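Minutes of the April meeting, Kurosberg House Residents' Association

Held in the ground floor lounge, Monday, 7.30 pm. Nineteen residents present. Apologies were received from flats 3 and 40.

**1. Minutes of the last meeting**

Agreed, with one correction. Under item 4 the word "boiler" should read "booster pump". The chair signed the corrected copy.

**2. Matters arising**

The bulb on the second half-landing has been replaced. The door closer on the bin store has been adjusted but still slams in a wind. The secretary will write to Bevik again and ask for a proper visit this time – the last one was done on the way to another job.

The noticeboard key has not been found. It was agreed to have a new lock fitted and to keep a spare in the office drawer.

**3. Front steps and date stone**

The mason has looked at the date stone over the front door. The figures 1801 can still be read but the lower edge is flaking. His advice is to leave it alone until the gutter above has been repaired, as water is running down behind it. A price for the gutter has been asked for.

One resident felt the steps should be done at the same time to save on scaffolding. It was pointed out that the steps do not need scaffolding. Left until the price for the gutter is in.

**4. Laundry room**

The second dryer is working again. Bruralico have charged for the call-out and the new belt, and the bill has been passed for payment.

There was a long discussion on the booking sheet. Residents in the upper flats said that evening slots are being taken weeks ahead and then not used. Residents in the lower flats said that the sheet was often full before it reached them. Agreed:

- the sheet will go up on Monday mornings and cover one week only
- a slot not taken up within 15 minutes may be used by anyone
- no more than two evening slots per flat in any week

The meeting did not agree on Sunday mornings. Flats next to the laundry room asked for no machines before nine. Others work on Saturdays and need the time. The present rule (eight o'clock) stands until the next meeting.

A resident asked whether blankets and other heavy items could go in the large machine. They can, one at a time, on the slow spin. The card on the wall will be rewritten to say so, as the old one has faded.

**5. Joseph Room**

The Joseph Room was let for most weekends over the winter. The hire charge will stay as it is until the autumn. Hirers have been leaving chairs stacked in front of the radiator, and the hire form will now ask for them to be put back along the far wall.

The carpet by the door is lifting. Agreed to have it stuck down before anyone trips, and to look at replacing it when the room is next painted.

**6. Lost property**

The cupboard has been cleared and the contents sorted on the table in the lounge. Umbrellas, gloves and a child's scooter are to be kept until the end of the month. Odd socks have been thrown away. Anything unclaimed after that will go to the charity shop, apart from keys, which stay in the office.

The meeting asked what should be done with small items of jewellery. At present they go into an envelope with the rest, and two residents said that they had asked after things and been told there was nothing there. It was agreed that jewellery should be kept apart in a lidded tin, with a label giving the place it was handed in, and that a short notice should go up for each piece.
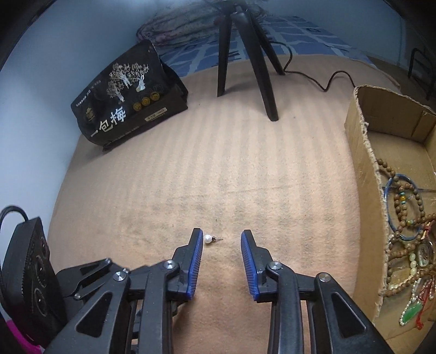 Earrings took up most of the remaining time on this item. One view was that a notice should give a full account of the piece, so that the owner would know it at once. Against this it was said that anybody could then come and claim it. The meeting settled on a notice giving the kind of item only, with the claimant asked to supply the rest. For the pearl stud, the notice will say "one earring". Whoever claims it should be able to say that the pearl is round and white and that the post is thin and has a small dark collar on it, or bring the other one of the pair to the office. It was also agreed that single earrings will be kept for a year, as people do not always look for them straight away.

**7. Garden**

The bench has been oiled. The water butt leaks at the tap and needs a new washer. Residents are reminded that the hose should be wound back on its reel after use – it was left across the path twice in March.

A request for a second compost bin was turned down for lack of space.

**8. Any other business**

Parcels are again being left on the radiator shelf in the hall. They should go on the table.

A resident asked whether the front door code could be changed. Agreed. The new code will be put through each letterbox and will not be displayed in the hall.

**9. Next meeting**

To be held in the Joseph Room at 7.30 pm. The date will be posted on the noticeboard once the lock has been changed. Items for the agenda should reach the secretary a week beforehand.

The meeting closed at 9.10 pm.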